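Visit to the Fidard tableware showroom, February

Brigitta Baumgartner took us through the white ware first. Range 481 is glazed all over and has fine concentric ridges.
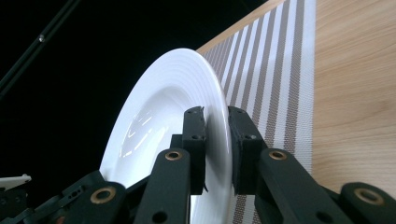

Stock stood at 3,089 pieces, with another 40 on order for Trustley.

Table settings are in the back room — shorter visit, no price list.
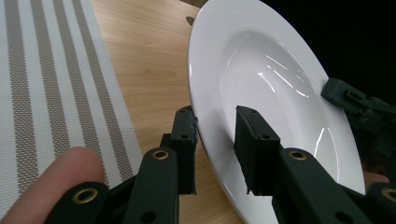
Fidard sells its linens separately from the plates. Sawsan Awwad asked about widths. The striped taupe and white mat sits well on light wood, and we have requested a sample.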